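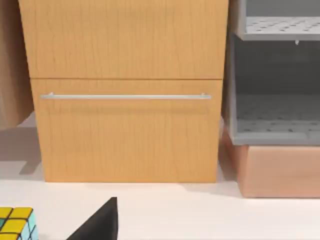

Wooden cabinet, two drawers, bar handle on the lower one (computer rendering).

Memory and the Brain: notes for session 7
Saoirse Phelan

Before we start: the reading was the Noonan chapter, all of it, including the part after the diagrams. Tomás Hanrahan will be running the discussion section and he has promised to ask about the part after the diagrams.

Where are memories kept?

The question sounds reasonable and has caused a great deal of trouble. People have compared memory to a wax tablet, a library, a telephone exchange and a computer, depending mostly on what had recently been bought for the office. Filing metaphors are still with us. We talk about storing a memory and retrieving it, as though it had been lying there in the dark, keeping its shape.

What we know is messier. The hippocampus, tucked inside the temporal lobe, matters a lot for forming new memories of events. Damage it on both sides and a person may hold a perfectly good conversation, leave the room, and come back with no idea that you have met. The same person can often still learn a new physical skill, such as tracing a shape in a mirror, and get better at it day by day while insisting they have never tried it before. So "memory" is at least two things, and probably several more. The textbook lists them in a table. Learn the table, but don't fall in love with it.

Older memories are often spared in these cases, though how old they have to be is a matter of dispute. One view is that the hippocampus gradually hands its work over to the cortex. Another is that it stays involved whenever you remember something in rich detail. Both camps have data. Both camps also have a habit of describing the other camp's data as "interesting."

Remembering as rebuilding

Each time you recall an event you partly put it together again, using what you know now. Under some conditions, in animals at least, a recalled memory seems to become open to change for a while before it settles. This is called reconsolidation. Be careful with it in essays. Last April I marked a stack of them in which it had cured phobias, solved crimes and explained somebody's uncle.

Confidence is a poor guide here. A vivid memory can be wrong in its details, and the person holding it will usually be the last to hear.

Class exercise

You will get a list of 40 words. Study it, then do the arithmetic sheet (yes, it is meant to be annoying), then write down every word you can recall, in any order. Mark how sure you are of each one. Bring the sheet to section. Do not fix it on the way.

For next time

Read Witska on sleep and memory, first half only. Short answers to questions 1 and 2 are due 4 July 2021, by upload. I know what day that is. The upload page does not.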